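Weightlifting Belts, Double Prong

Black leather with white stitching, steel buckle. For squats, deadlifts and overhead work. Sold singly.
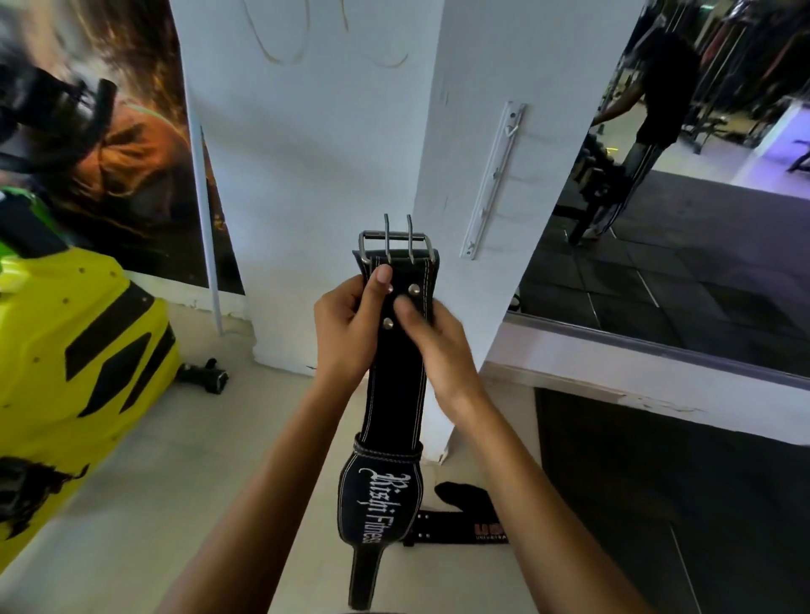 Price: $100, all sizes
Item no.: 1089
Measure around your navel, over a T-shirt. Your jeans size will come up short.
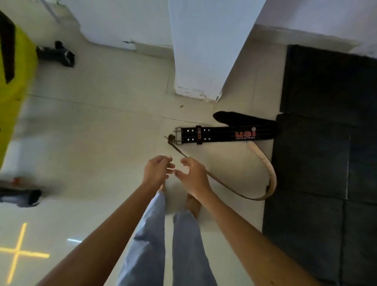 Storage
Belts keep their shape best hanging at full length. A small plastic wall hook will do, with the buckle's top bar over it and a prong either side. Keep out of direct sun.

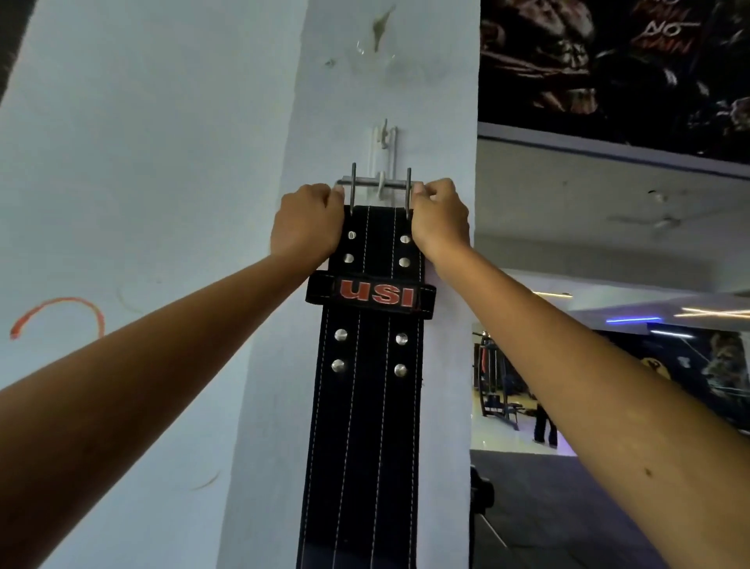

Breaking in takes a few weeks. Roll the belt both ways before training, and wipe it down with a dry cloth after.
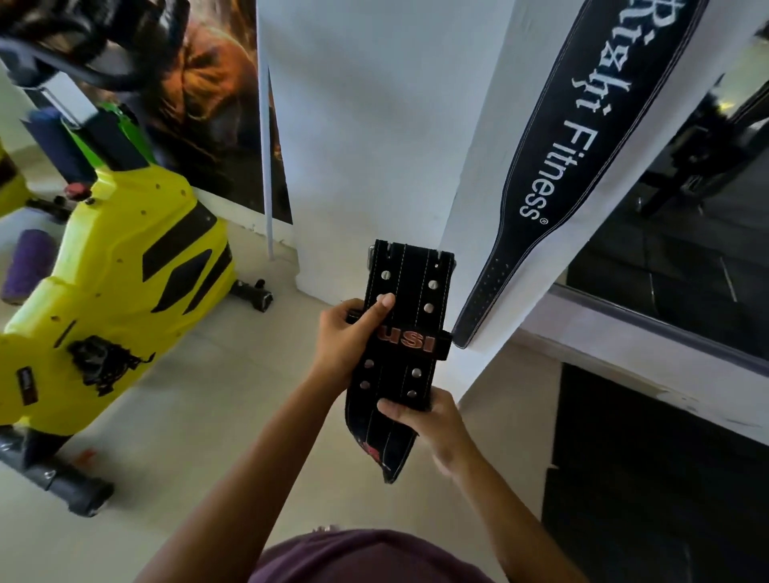
Exchanges within the month if unworn. Ask for Lempi at the Jasard counter.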